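About Kudotora

Kudotora is a brokerage and custody firm serving individual investors, small businesses and family trusts. 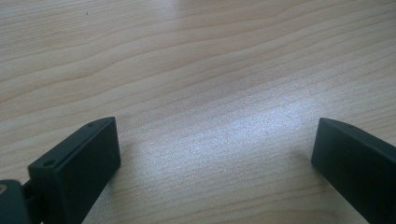
The firm was formed through the combination of two older businesses. Wekach was a telephone brokerage with a loyal base of long-term investors, many of whom had held accounts there since they bought their first shares. Nogueira was a custody and settlement company that kept records for other brokers and had very few retail customers of its own. The two had worked together for years before their owners agreed to join them under one name. The Nogueira name is still used on some settlement notices, and clients who receive these should treat them as coming from Kudotora.

What we do

We execute orders in listed shares, exchange-traded funds and government bonds, and we hold those assets in custody for our clients. We also administer dividend reinvestment plans, process corporate actions and prepare annual tax statements. Kudotora does not provide personal financial advice. Clients who want advice are welcome to appoint an outside adviser, and the adviser may be given viewing or trading access to the account once the proper authority form has been signed by every account holder.

Kudotora does not trade on its own account and does not lend out client securities. Income comes from commissions, custody fees and a margin on foreign currency conversion, all of which are set out in the Schedule of Fees. Changes to the schedule are sent to clients in writing before they take effect.

How client assets are held

Shares and funds purchased through Kudotora are held separately from the property of the firm. Cash awaiting investment is placed in segregated client accounts and is reconciled at the close of every business day. If a difference is found, the firm makes up the shortfall from its own money the same day and then investigates. Written reconciliation records are kept and are reviewed by an outside auditor.

The Parnusow platform

Online and mobile orders are handled through Parnusow, the trading system that the firm built to replace the separate programs inherited from its two predecessors. Client accounts were moved to Parnusow in groups of 800, beginning with staff accounts, and no group was moved until the one before it had completed a full monthly statement cycle. The process was slower than some clients would have liked. The final group was transferred in March, and the earlier Wekach website now redirects to the Parnusow sign-in page.

Statements issued before the transfer remain available under Documents – Archive. Standing orders, watch lists and price alerts were carried over with each account. Clients who used the former telephone password will need to choose a new one the next time they call.

Our clients

The firm looks after 905 family trusts and a larger number of individual and joint accounts. The minimum opening deposit is $1,000 for an individual or joint account. There is no minimum for custodial accounts opened on behalf of a minor. Most clients place only a few orders a year, and the firm does not charge an inactivity fee.

Telephone dealing continues to be offered on the same commission terms as online dealing. Calls are answered by licensed dealers, all of whom are able to place, amend and cancel orders. Lines are open on every day that the market is open.

Governance

The board has 9 directors, a majority of whom are independent of management. Its audit and risk committees meet separately and report to the full board each quarter. Employees must obtain written approval before dealing in any security for themselves, and they may not open a personal account with another broker without informing the compliance department.

Complaints

A client who is dissatisfied with any part of our service may write to the Client Relations department or send a secure message through Parnusow. Each complaint is assigned to a member of staff who was not involved in the matter, and the client receives a written reply setting out the findings and any correction to be made. Where a dealing error has been made by the firm, the account is restored to the position it would have been in had the order been handled correctly. Details of outside dispute resolution are included with every final reply.

Page last reviewed 21 June 2022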